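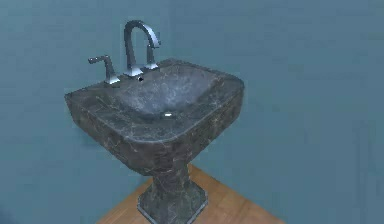
**Minutes, cell maintenance meeting, Rovdale workshop**
24 October 2022

Present: Vasiliki Galanis (chair), Barrett Villanueva, Prodromos Katsaros, Kamrul Kanagaratnam
Apologies: Anastasia Sotiropoulos
Minutes taken by: Prodromos Katsaros

**1. Minutes of the last meeting**

Accepted with one correction. The spare cable for the teach pendant is stored in Nondport and not in Rovdale.

**2. State of the polishing cell**

Barrett reported that the cell has now 2,884 hours on the counter. At the last service the counter was at 2,066. The oil in joints one to three was changed then. Joints four to six were not done and Vasiliki wishes to have them done before the Hirness order starts.

There is a small play in joint five. Barrett feels it by hand when the brakes are on and the arm is stretched. Kamrul asked if this can come from the tool flange. Barrett has tightened the flange again and the play is the same.

**3. Simulation model of the basin**

Kamrul has finished the model of the pedestal sink in dark veined stone, with the chrome tap set on the back rim. The arm itself is not yet loaded in this file. He will import it with the new tool data when the calibration is ready.

Discussion about the tap. The tall spout comes over the back of the bowl, and a path which is good for a bare basin will hit it. Vasiliki reminded that in production we polish before the tap is mounted. Kamrul prefers to keep it in the model for the demonstration to Ng, and to make a second file without it. Agreed.

The bowl is shallow with sloping sides, so the present pad should reach everything except close to the drain. The path must stop before the drain, and the last part is finished by hand as today. For the pedestal Kamrul will try an approach from low down, where the column becomes wider again. He is not certain that the wrist has enough room near to the plinth.

**4. Calibration of the tool**

The pad holder was changed in October and the tool centre point was not measured again after. Barrett found this when he compared the pendant with the setup sheet. It was decided:

- No polishing on customer pieces before the new measurement.
- Barrett makes the measurement with the fixed pin, 3 times, and writes all results in the cell book.
- The old values stay in the controller under another name until Vasiliki has signed.

**5. Dust and water**

The filter in the control cabinet was very dirty. Kamrul cleaned it and ordered new ones. The interval for checking is changed to 26 working days. The hose clamp behind the base drips again. Prodromos will replace it and also look at the cover of the connector beside it.

**6. Other matters**

Anastasia asked by e-mail if the operators can have the restart procedure on one page. Prodromos has a draft, but the step for resetting the door switch is missing. Barrett will explain it to him at the cell.

**Actions**

| What | Who |
|---|---|
| Oil change joints four to six | Barrett |
| Call Ng about play in joint five | Vasiliki |
| Second model file without tap | Kamrul |
| Tool measurement and cell book | Barrett |
| Hose clamp, connector cover | Prodromos |
| Restart procedure, one page | Prodromos, Barrett |

Next meeting when the tool measurement is signed. Vasiliki sends the invitation.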